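A thread on how attendance got recorded in old amateur hockey box scores, and why the number everyone quotes for the Kenstead final is probably wrong. Mostly notes to myself, but a couple of people asked.

1/ The standard figure for the Kenstead v. Wirkevbridge final is 4,000. It is in both club histories, it is on the plaque, and it is the number repeated in every anniversary piece I have found.

2/ The rink's own gate ledger gives 3,187 paid. I have a scan of the page. The handwriting is clear and the column adds up correctly against the ticket classes (rush, reserved, promenade).

3/ A gap of that size needs explaining. Unpaid admissions are the first candidate. The ledger has a separate column for passes: players' families, press, rink staff, city officials. It is filled in for the semifinal. It is blank for the final.

4/ Blank can mean zero or it can mean the clerk stopped filling it in. I lean toward the second. The semifinal and final pages are in different hands.

5/ Second candidate: the newspapers rounded. The morning paper printed "4,000" with no qualifier. The evening paper printed "a capacity house" and no number at all. I think later writers merged the two and treated 4,000 as the capacity.

6/ It was not the capacity. The insurance plan of the building shows bench seating on three sides and a standing rail at the east end. There is no stated capacity on the plan and I have not found one elsewhere. Anybody who gives you one is working backward from the newspaper.

7/ Same problem with the score sheet. The printed summary credits Wirkevbridge with eight penalties. The referee's sheet lists six. The two extra are both in the second half, both to the same player, and both at times when the sheet shows no stoppage.

8/ Yes, halves. This league played two halves until late in its life. If you see a "third period" goal in a modern retelling of this game, the writer has not looked at a primary source.

9/ Amparo Cabrera pointed out to me that the evening paper's penalty list matches the morning paper's word for word, including a misspelled surname. So those are not two independent sources. They are one source printed twice. I had been counting them separately in my notes and have now fixed that.

10/ For anyone doing this kind of work, the order I use: referee's sheet, then gate ledger, then same-day newspaper, then next-week newspaper, then club history. I only move down a level when the one above is missing or unreadable.

11/ Telegraphed reports go below local reports, even when they ran first. Names got mangled in transmission and assists were dropped to save words. The out-of-town account of this final lists no assists at all. The local one lists them for every goal but the opener.

12/ The winning goal is the one thing all the sources agree on. Same scorer, same end of the rink, late in the second half. The times differ slightly, which is normal when two people are using two watches.

13/

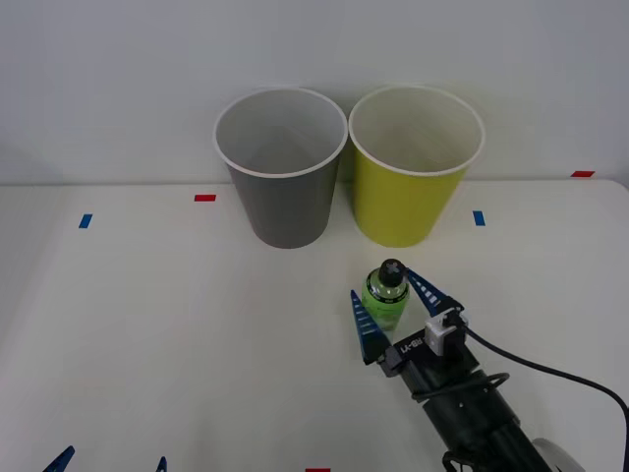 Two paper cups, gray and yellow-green.

14/ Back to it. Yavuz Çınar asked whether the league office would have kept its own return. It should have. Clubs owed the league a share of the final's gate, so a return had to be filed, and it would have been based on paid admissions only.

15/ The league minute book for June records the share as received but does not state the amount. The account book that would state it is listed in the finding aid and has not been located. I have asked for the adjacent box to be checked as well.

16/ If the account book turns up, the test is simple. Divide the payment by the league's percentage and compare it with the receipts in the ledger. A match settles the paid gate. It says nothing regarding passes.

17/ Until then I am using 3,187 paid, passes unknown, and I have changed my spreadsheet to have two columns where it used to have one. Every other game in the file now needs the same treatment. That is a lot of games.

18/ Corrections welcome, with a page reference please. "My grandfather was there" is interesting and I would like to hear it, but it goes in a different file.

19/ One addition, 28th October: a reader has sent a second clipping of the morning report, from a later edition. The crowd figure is the same. The surname is spelled correctly in this one, so somebody did revise the page between editions. Checking the penalties next.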